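Zeltedcombe Community Kitchen — Recipe Working Group
Minutes of the regular meeting, Wednesday, April 1, 2026
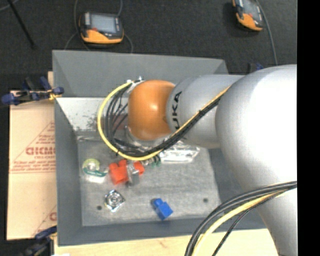 Sushil Yadav asked that the potato salad be dealt with first, as the dressing recipe now in the binder separates if made the night before and he did not want it used again at the Nidutby lunch. Agreed. Items 3 and 4 were exchanged.

1. Previous minutes
Accepted with one correction. The vinegar in the coleslaw is cider vinegar, not white.

2. Matters arising
The large colander has been returned. The second copy of the recipe binder is still missing its dessert section. Members to check at home.

3. Potato salad (formerly item 4)
S. Yadav tabled a revised method. Potatoes are boiled whole in salted water, drained, peeled while warm and cut into 2 cm pieces. Half the vinegar goes on at this stage. The mayonnaise is mixed with plain yogourt and mustard and folded in only once the potatoes are fully chilled.

The present recipe adds all the dressing to warm potatoes. Several members said the result is greasy by noon. One member preferred the flavour of the old version and asked whether more of the vinegar could go on early. S. Yadav had tried this and found the pieces broke up when stirred.

Celery and green onion to remain. Dill to be optional. Chopped egg was discussed at some length and left out of the base recipe — it may be served in a separate bowl.

Moved that the revised method replace the present one. Carried, one abstention.

4. Quantities for the Nidutby lunch
The lunch is in May and 65 people are expected. The planning portion for potato salad is 228 g per person where it is the only starchy side. It was pointed out that rolls will also be served. The portion was left unchanged, with any surplus to go to the Handgate supper the same evening if it has been kept cold throughout.

Coleslaw to be made on the morning of the lunch. Cabbage may be shredded the day before and stored undressed, covered, in the walk-in cooler.

5. Mishra bean salad
The Mishra recipe (chickpeas, kidney beans, red onion, cumin, lemon) was proposed as the meatless dish. Tasting notes from the last session were read. Comments were favourable apart from the amount of raw onion. Onion to be halved and soaked in cold water for ten minutes before draining.

Canned beans are acceptable. They must be rinsed. The salt in the written recipe assumes dried beans and should be reduced to taste when canned are used. The card to be amended to say so.

6. Labelling
Every bowl to carry a card listing mustard, egg, milk and celery where present. The potato salad card needs rewriting following item 3, as yogourt was not in the earlier version. Cards to be printed in the larger type.

7. Other business
Request for a gluten-free pasta salad. Deferred. The brand tried in the winter went hard in the refrigerator and no other has been tested.

Lids for the deep pans do not fit the new cooler shelves when stacked. Pans to be set side by side for now.

Actions
S. Yadav — type up the potato salad method and send it round.
All — look for the dessert section.
Mishra card — amend onion and salt before the next tasting.

Next meeting in May, same room.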